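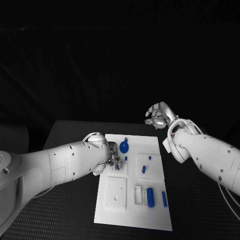 Gundthorpe workshop, June

The Stonano is a white task board for practicing two-handed assembly on a shared bench. It carries raised plates, slotted holders and a set of blue parts: a round knob, short pegs, a cylinder and a slender rod. Order code 2134.

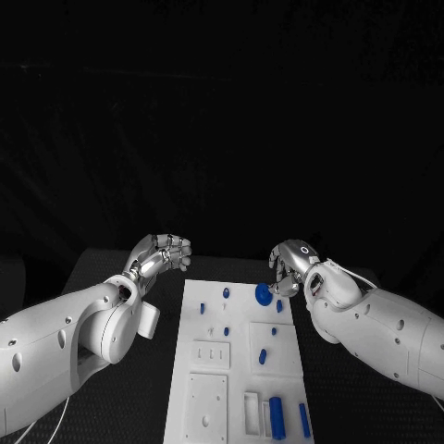
Parts and fixtures are printed from the files in the download - 22 in total, 193 g of filament at default settings. Print the pegs upright. Sand the cylinder lightly if it binds in its holder. Plates bolt on from below and can be moved to any free position.

The board sits on any non-slip mat. Keep the cables of both arms clear of the near edge before homing.

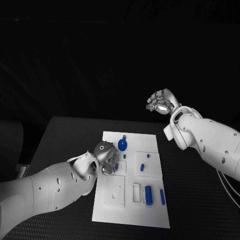

Olga Retamal's Zedivex script stores one start pose per hand and runs the left and right sides separately or together. Settings are kept in a plain text file.

Kit, unprinted: board blank, fasteners, Machala hardware bag. Price 186. Arms, hands and mat not included.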